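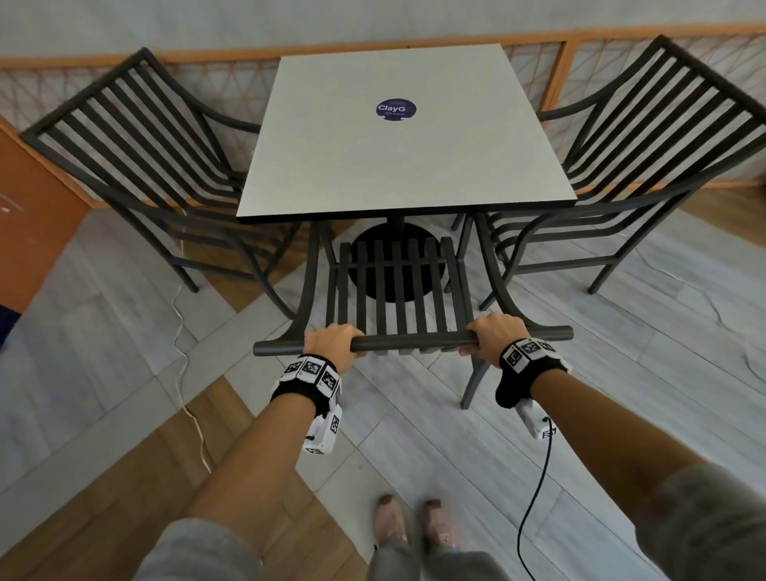 Tagebuch > Haus und Alltag > Dezember 2025

Suche im Tagebuch Suchbegriff eingeben Los

Stühle rücken

Eigentlich wollte ich heute Briefe schreiben, und zwar richtig, mit der Hand und mit Tee daneben, und jetzt ist es kurz nach zehn am Abend und ich habe keinen einzigen angefangen. Dafür habe ich Stühle gerückt. Wer hätte gedacht, dass man mit ein paar Stühlen und einem Tisch einen ganzen Tag zubringen kann, aber so war es, und ich muss sagen, es war ein schöner Tag, auch wenn mir jetzt die Schultern wehtun.

Angefangen hat es damit, dass Daranee schon vor dem Frühstück angerufen hat. Sie sperrt das Chuensuk nach den Feiertagen wieder auf, vorne ist alles fertig, die Theke steht, die Lampen hängen (endlich!), nur der kleine Tisch mit den Metallstühlen stand noch so da, wie man ihn eben hingestellt hatte, und sie konnte sich nicht entscheiden. Ob ich nicht Zeit hätte. Ich hatte Zeit. Ich habe bei solchen Anrufen immer Zeit, das weiß sie inzwischen ganz genau.

Der Tisch ist einer von diesen quadratischen, weiße Platte mit einem dünnen schwarzen Rand, darunter ein einziger Fuß in der Mitte, der unten in einer großen runden schwarzen Platte endet. Ich mag solche Tische, man stößt sich nicht das Knie an einem Tischbein, und man kann von jeder Seite heran. Mitten auf der Platte klebt ein runder dunkelblauer Aufkleber, »ClayG« steht darauf, weiß und dick, und darunter noch eine Zeile, für die meine Augen nicht mehr taugen, auch mit Brille nicht. Daranee will ihn abmachen, bevor sie öffnet. Ich habe ein wenig für ihn geworben, denn das Blau steht dem Weiß recht gut, aber sie meint, die Leute stellen dann alle ihre Tasse genau darauf, und das wird sie wahrscheinlich besser wissen als ich.

Und dann also die Stühle. Dunkelgrau, fast wie Holzkohle, ganz aus Metall, mit geschwungenen Armlehnen und lauter Streben in der Lehne. Drei gehören an diesen Tisch. Beim Sitzen sind sie erstaunlich bequem, viel bequemer, als sie aussehen, ich hätte ihnen das nicht zugetraut. Ich habe mich in jeden einmal hineingesetzt, das gehört für mich dazu, und bin beim dritten gleich ein Weilchen geblieben, bis Daranee gefragt hat, ob ich schon etwas bestellen möchte.

Die Frage war nun, wie sie stehen sollen. Daranee hatte sich in den Kopf gesetzt, dass alle drei ordentlich bis an die Platte geschoben werden, damit man gut vorbeikommt. Wenn man sie aber ganz heranschiebt, kommt man mit den Armlehnen an den Tischrand, und dann sieht das Ganze zu aus, wie ein Laden, in dem schon gewischt worden ist und keiner mehr etwas bekommt. Ich war für links und rechts leicht schräg, jeder ein bisschen zur Seite gedreht, und den dritten gerade davor, eine Handbreit abgerückt. So setzt man sich gern hin, ohne vorher erst groß ziehen zu müssen. Wir haben beides ausprobiert, und dann noch ein paar Dinge dazwischen. Ich habe den vorderen Stuhl sicher öfter an der oberen Stange gepackt und zurückgezogen als irgendein Gast es je tun wird. Die Stange ist zum Glück dick und rund und liegt gut in beiden Händen. Nach einer Weile hatte ich so einen Griff heraus, erst ein klein wenig anheben und dann ziehen, so macht es kaum Lärm. Am Anfang habe ich einfach gezerrt, und das Geräusch möchte ich hier nicht beschreiben.

Wegen dieses Geräusches ist dann Wenceslao heruntergekommen, der über dem Lokal wohnt und den ich bisher nur vom Grüßen kannte. Ich dachte, jetzt gibt es Ärger, aber er hatte eine Tüte mit Filzgleitern von Bredus dabei, die selbstklebenden, und hat gefragt, ob wir die vielleicht brauchen könnten. Was für ein netter Mensch! Bis zu 400 Stück sollen es einmal gewesen sein, irgendein Großpack aus seiner Zeit bei Gorov, und er klebt sie seither unter alles, was er besitzt. Er hat sich dann auf den Boden gekniet und mir gezeigt, wie man die Füße erst mit Spiritus abwischt und den Filz lange andrückt, und ich habe daneben gekniet und angedrückt, und Daranee hat uns von oben zugesehen und Kaffee gemacht. Der Boden ist hell, da würde man jeden Strich sehen, also war es wirklich höchste Zeit.

Zum Schluss haben wir die Stühle so gestellt, wie ich es wollte, fast jedenfalls. Der rechte steht ein wenig gerader, das war Daranees Bedingung, und Wenceslao hat als Unparteiischer genickt. Dann saßen wir zu dritt dort, jeder auf einem Stuhl, und haben Mohnkuchen gegessen und über Hostberg geredet, wo er aufgewachsen ist und wo ich im Juni war, ohne zu wissen, dass es da einen See gibt. Es gibt einen See. Ich bin wohl daran vorbeigefahren – das muss man auch erst einmal fertigbringen.

Auf dem Heimweg habe ich noch Briefmarken gekauft, sozusagen als Vorsatz für morgen. Und daheim habe ich als Erstes meine eigenen Küchenstühle angesehen, die seit Jahren genau gleich stehen, alle dicht am Tisch und im rechten Winkel, und habe den am Fenster ein Stück herausgezogen und schräg gestellt. Sieht viel freundlicher aus. Leider geht jetzt die Schublade mit dem Besteck nicht mehr ganz auf, da muss ich morgen noch einmal schauen.

Wenceslao hat mir übrigens eine Handvoll Filze mitgegeben, die liegen in der Schale bei den Schlüsseln. Tante Hedwigs Brief kommt morgen zuerst dran, dann der an die Versicherung.

Ähnliche Einträge
Die Lampen im Chuensuk hängen schief
Im Juni nach Hostberg und zurück
Mohnkuchen, zweiter Versuch
Was alles in der Schlüsselschale liegt
Briefe, die ich noch schreiben muss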